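Kirnside Assisted Room Project
Progress report to the Granex Fund, second period
Prepared by Shagufta Rajput, project lead
2026-10-29

1. Where we are

You asked for a shorter report than the last one, and for fewer appendices. There are no appendices. The arm in the test bedroom is working, it has been working for most of the period, and the bulk of what follows concerns the weeks when it wasn't.

To recap for anyone at Granex who has joined the file recently: we have one arm, set up in a furnished bedroom at Kirnside, and the grant pays for finding out what it takes to keep such a thing in service with ordinary maintenance staff. The fetching and tidying is what visitors like to see. The maintenance log is what you are paying for, and it now runs to 176 entries, of which a fair number say "cable again".

2. The cable

In June we reported that the cable along the forearm had been rerouted and that we considered the matter closed. We no longer consider the matter closed. The reroute cured the snagging at the elbow and moved the trouble to the wrist, where the cable was being pulled tight whenever the gripper pointed down and turned at the same time. Low furniture asks for exactly that movement all day long.

Zeeshan Afridi went through the log and found that nearly all the wrist faults came from work at bedside height. He has since left more slack in the run, moved one clip and taken another off altogether. The bedside table is now our standard check after any work on the arm, being the most awkward spot in the room to reach into without knocking something off.

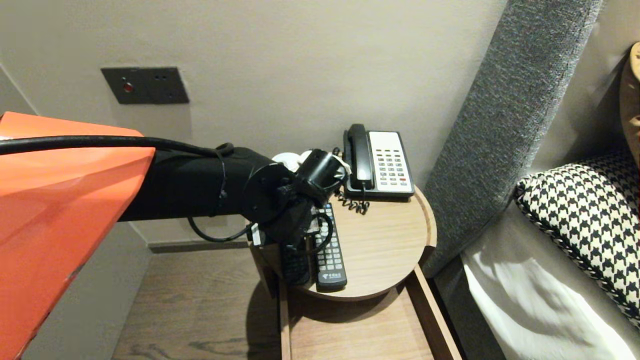 The check takes 23 minutes if nothing goes wrong. It starts with the arm parked and the brakes tested, then a slow approach with a hand on the stop button, then the same approach at working speed. After that we look over the full length of the cable for rubbing and write down what we find, including when we find nothing. Getting people to write down nothing has been harder than any of the engineering.

Since the change we have done 830 approaches without a wrist fault. I would like to see 1,000 before I use the word "solved", having used it once already.

3. Gripper fingers

The original fingers wore at the tips sooner than we had been led to expect, and the spares came from Werberg with a slightly different base. Slightly different was enough to put the tips out of line. We spent an unhappy fortnight adjusting the software to suit the fingers before Zeeshan put a steel rule across the mounting face and suggested we adjust the fingers to suit the arm.

We now fit them with a thin shim and tighten the screws in a fixed order, which is written on a card kept with the tools. Each new pair is then tried at low speed on curved and upright wooden edges. A flat block will forgive almost any misalignment, and we had been testing on a flat block.

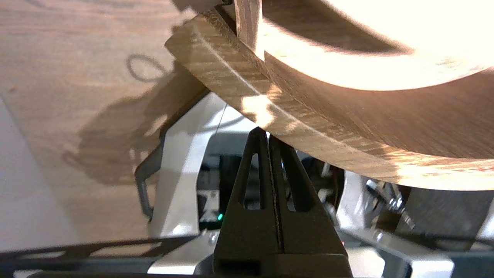
Wrist camera calibration is repeated whenever the fingers are changed, and also at two different times of day. Strong sun gave us a run of bad edge readings early in the period, with the software treating a patch of light or the arm's own shadow as something solid. It was very cautious about its own shadow. We have narrowed the exposure range and marked on the rota when the blinds should be half down - a low-cost measure, and one that I can report came in on budget.

4. Routine care

The weekly routine is now a single page. It covers wiping down the casings, checking the joint covers, testing both stop buttons, checking the finger screws and looking over the cable. The previous version was eleven pages and was, according to the log, completed in full on one occasion, by me.

Two of the Kirnside maintenance staff can carry out the weekly routine unaided. Neither has yet changed a pair of fingers alone, and we had promised you that they would have by now. The training slipped while the shim question was being argued over, and I didn't want to teach a method we were about to throw away. It is booked for next month.

5. Money

Spending is roughly in line with the plan. We are over on spare fingers and under on travel, mostly for the reason that one cannot travel while waiting in for spare fingers. I would like your agreement to move the unspent travel money across to parts. A second wrist cable would be the first purchase, so that a failure costs us a morning and not the length of a delivery.

6. Next period

We will finish the run of bedside approaches, complete the finger training, and try the weekly routine for a month with Zeeshan and me out of the building. We have agreed to leave our phones on and not to ring first. Please let me have a decision on the travel money before the parts order goes in, and tell me if you would like the log itself. It is long, but the handwriting improves.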